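Will black electrical tape mark a light wooden table?

Nikola Piątek
I've put a border of black electrical tape on a pale wooden tabletop, to mark off a work area. It's been down since the winter and I'd like to use the table for other things again. The wood is a light beige with a very fine grain, and I don't know what it was finished with as I bought it second-hand. I lifted a short bit of tape at one corner and it felt tacky underneath. What's the safest way to get the rest off?
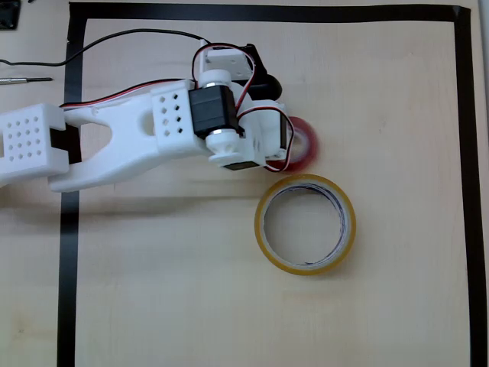
Gdynia, May — The tape runs along the top and down both sides, as straight as I could get it. I have white spirit, washing-up liquid and a hairdryer in the house. I'd prefer not to sand if I can help it.

3 replies

Raluca Pană
Hairdryer on low, a hand's width away, and keep it moving. Warm a short length, then pull the tape back flat over itself, slowly. If you pull straight up it stretches and leaves more glue behind. For what's left, put a little white spirit on a cotton cloth and rub with the grain, but try it on the underside of the table first. If the finish goes dull or soft there, stop and use cooking oil instead: leave it ten minutes, wipe, then go over it with warm water and a drop of washing-up liquid. Dry it straight away.

You may find the wood under the tape is a slightly different shade from the rest. That's from daylight and it usually evens out over a few months — leave the table uncovered and don't try to scrub it out.

Gilang Pelupessy
Just sand it. 200 grit and then 600.

Melaniia Kuzmenko
I wouldn't sand before you know whether it's solid or veneer. Look at the end of the top: on solid wood the grain carries on over the edge. Otherwise I agree with Raluca. If you need a border again, use low-tack masking tape and change it every month or so.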